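Which robot hand is best? We tried to find out!

Your hand can pick up a crisp without crushing it. It can open a jar too. Robots find that really hard, so people keep building new kinds of hand and testing them against each other.

At Sustholm the testing starts inside a computer. No real metal, no real table. It's called a simulation - a bit like a video game, but with proper rules for weight and slipping. Drop something in there and nothing gets broken. Handy!

Two designs this time. The Troker is a plain pincher, only 2 fingers. The Paltau has jointed fingers and a thumb, more like yours.

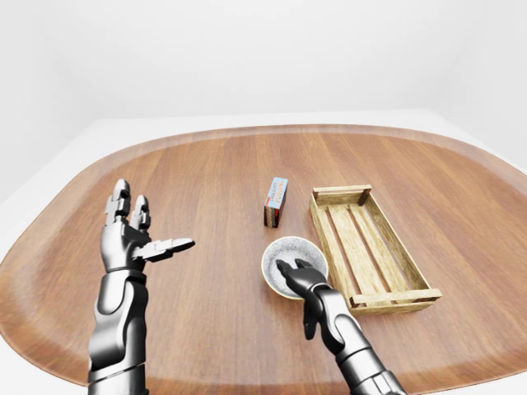 Every hand gets the same jobs. Same pudding box, a round bowl, same crate. If you gave one hand an easy box and the other a slippery egg it wouldnt be a fair test, would it? You know this from science lessons.

Each design gets 41 tries. The computer writes down every grab, every slip, every miss. Then the boring bit - adding it all up. Takes until Friday usually.

Pinchers are quick and simple. Fewer bits to go wrong. Jointed hands can curl round odd shapes but there is a lot more to control, all at the same time.
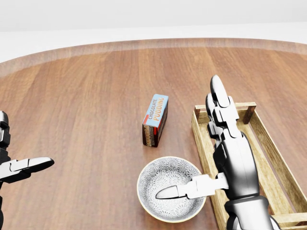 Aaliyah Gill thinks the pincher gets picked on. Give it a box with flat sides, she says, and it will do the job while the fancy hand is still working out were to put its thumb.

Fair point! So flat things and round things get there own scores now. A bowl is tricky becuase of the curved sides. Try lifting one with just two fingertips (a plastic one please).

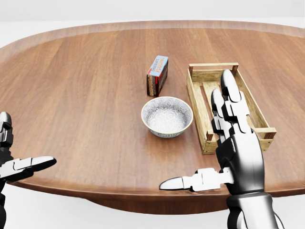
Do the robots get better with practice?
Only if their controller does. That's the program that tells the fingers when to move, and it can learn from some 770 goes in one night.

Next up: cameras. One or two? More in November.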